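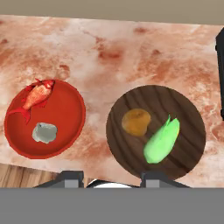
Figure 6. A small red fish on a round red plate, set on a veined marble countertop (computer rendering).

4. Talking about fish at home: what the kitchen interviews told us

4.1 Why we moved the interviews into the kitchen

When we first planned this study we meant to hold all of our conversations at the dining table, with a recorder in the middle and a printed list of topics beside it. The first few households cured us of that idea. People who had cooked fish every week of their adult lives would sit down, fold their hands, and tell us that they had nothing much to say on the subject. Then the recorder would go off, somebody would get up to put the kettle on, and out it would all come — the grandmother who salted everything, the trick with the vinegar, the year the boats stayed in and the whole street ate eggs. After a month of this we gave up the table altogether and asked each household whether we might simply stand in the kitchen while supper was being made.

The change made the recordings a good deal noisier, and our transcriber has our lasting thanks for her patience with running taps and extractor fans. It also made them much longer and, we believe, much closer to the way people in the two towns really talk about the food they buy. The full set of transcripts from Skiltlow and Adimach comes to 1,788 pages, and nearly all of the passages quoted in this section were spoken by someone with a knife or a spoon in hand.

4.2 Color words and freshness

We had expected smell to be the main way in which people judged a fish, and smell certainly comes up. What surprised us was how early and how often they reached for color. Asked how she chose at the market, one retired schoolteacher in Skiltlow answered:

"I want it bright. I don't care what it's called or where it's from, I want it to look as if somebody has just polished it. If the red has gone brown, I walk on, and I don't say good morning either."

"Bright" and its close relatives ("lively," "clean," "awake") turned up in both towns, though they were not used in quite the same way. In Skiltlow, where most households buy whole fish from the harbor stalls, the words were nearly always about the skin and the eye. In Adimach, which lies inland and is served mostly by two shops and a Wednesday van, people tended to use them about the flesh after it had been cut. One man there told us very cheerfully that he had never in his life looked a fish in the eye and did not plan to start at seventy. He judged by the fillet and by his opinion of the person selling it, and in his experience the second was the better guide.

Red fish had a standing of their own. Whatever the species, and our speakers were often quite relaxed about species, a red-skinned fish was spoken of as something for company. It was cooked whole, brought to the table whole, and talked about while it was being eaten. Gray and silver fish were "for us" or "for a weeknight," and were far more likely to be filleted, floured, or hidden in a pie. Several people could not say where the rule had come from. Mrs. Altıntaş, who kept the larger of the two Adimach shops for most of her working life, thought it was plain good sense: a guest can see at once that you have gone to some trouble, and you have not had to go to very much.

4.3 The serving plate

Closely tied to this was the matter of what the fish was served on. We did not ask about plates at first. The topic came up so often on its own that we added it to the guide for the second round of visits, and we are very glad we did, for some of the warmest talk in the whole collection is about crockery. Families told us about oval dishes handed down through three marriages, about a platter mended with glue and still trusted with hot food, and about one long blue dish that travels between two sisters every December and has caused, by their own account, one serious quarrel.

Opinions on color were firm and did not agree. The older cooks in Skiltlow mostly held out for white, on the grounds that white hides nothing. Younger cooks liked a strong color, and a few of them made a point of matching, red on red or green under herbs, which their mothers considered showing off. We heard the same argument in one kitchen from both sides of the same stove, and it had plainly been going on for years. Both women were laughing by the end of it, and supper was late.

4.4 Earlier work and some cautions

Our findings sit comfortably beside those of Paterson's unpublished survey of harbor families, which its author, Ewan Paterson, very kindly let us read in draft. He collected 200 short questionnaires in the Undonov district and found the same split between fish for guests and fish for the household, although his respondents drew the line by size and hardly mentioned color at all. We suspect that the difference lies partly in the method. A questionnaire filled in at a desk invites people to think about weights and prices, while a conversation beside the sink invites them to talk about whatever is lying in front of them.

We should be careful, all the same, not to lean too hard on our own material. The visits lasted 90 minutes each, which is long enough to see one meal made and not long enough to see an ordinary week. People cook a little differently with a visitor in the room, and more than one host admitted to having bought something nicer than usual on our account. We were fed very well indeed, and we have tried to keep that in mind when reading what our hosts said about everyday suppers. Where a speaker described a habit that we did not see for ourselves, we have marked the passage as reported in the transcript, and the reader will find those passages treated separately in the section on shopping and thrift.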